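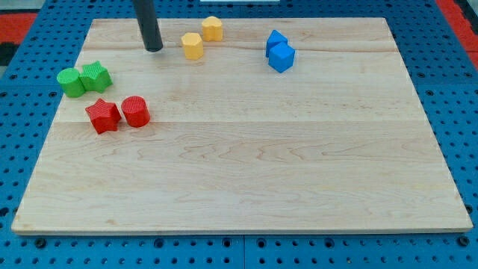
How to Dress and Burn a Pillar Candle

These steps are for the Bovau unscented pillar, 3 inches wide, but they work for any plain pillar from our Protville store or the online shop.

What you need
One pillar candle
Weldu dressing oil, or another light carrier oil
Dried herbs, crushed fine
A heat-safe plate with a rim
A wick trimmer

Step 1. Trim the wick
Cut it to a quarter inch. A long wick smokes and leaves soot on the wall.

Step 2. Oil the sides
Put three drops in your palm and rub from the middle out to each end. Keep oil away from the wick.

Step 3. Add the herbs
Roll the candle once over a thin line of herbs. Go light here -- thick patches can catch fire. Brush off anything near the top.

Step 4. Burn it
Set the candle on the plate, away from drafts and curtains. Let the first burn run until the wax pool is one inch from the edge. Stay in the room, and put the candle out before you leave.

Storage
Keep dressed candles wrapped in paper, below 71 degrees. The oil goes stale after a month or so.

Drudik herb blends ship in 3 oz bags. Orders placed by noon go out the same day.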